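Mitschrift Wahrnehmung I, Teil 3: Farbe (Pirzada, Februar)

**Wdh.:** Farbe ist keine Eigenschaft vom Ding allein. Licht + Oberfläche + Auge + Umgebung. Klausur fragt gern nach allen vier!!

- Farbton, Sättigung, Helligkeit: auseinanderhalten
- Zapfen L / M / S, Rot v. a. über L gegen M
- Stäbchen: nachts, kein Farbsehen. Rot kippt in der Dämmerung zuerst ins Schwarze (Purkinje)

**Glanz vs. Körperfarbe**
Glanzlicht trägt meistens die Farbe der Lampe, der Rest die Farbe vom Material. Auge trennt das irgendwie automatisch, Kamera nicht. Schattenseite: gleiches Rot, weniger Licht, wir nennen es dann "maroon" / weinrot, obwohl das Pigment gleich ist.
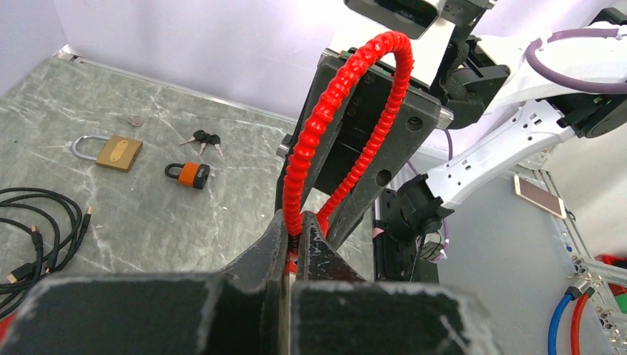
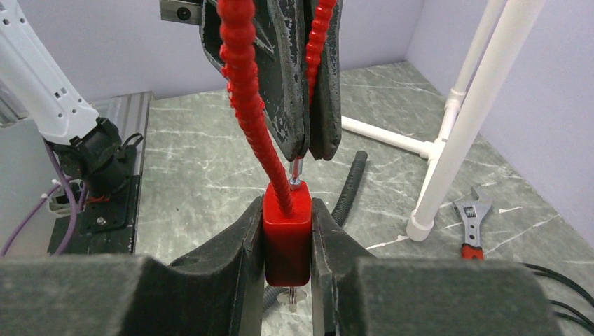 *Abb. 1 und 2: Glänzendes Rot neben Dunkelgrau. In Abb. 2 die untere Hälfte des Blocks dunkler, Richtung Weinrot.*

**Farbkonstanz**
Weißes Papier bleibt weiß, auch unter Glühbirne. Gehirn rechnet Beleuchtung raus. Klappt schlecht wenn nur EINE Farbe im Blickfeld, dann fehlt der Vergleich. Siehe Versuch Willelholm 2011 (Skript Lungu, Kap. 3), Details nicht prüfungsrelevant laut Pirzada.

**Simultankontrast**
Grau neben Rot wirkt leicht grünlich. Effekt stärker wenn Helligkeit ähnlcih. Zu Hause mit Papierschnipseln testen.

**Bis nächstes Mal**
- Lungu Kap. 4 lesen, Aufgabe zu Metamerie
- Protokoll max. 800 Wörter, Abgabe im Fach 3755
- Begriffe Leuchtdichte / Helligkeit nicht verwecheln, gibt Punktabzug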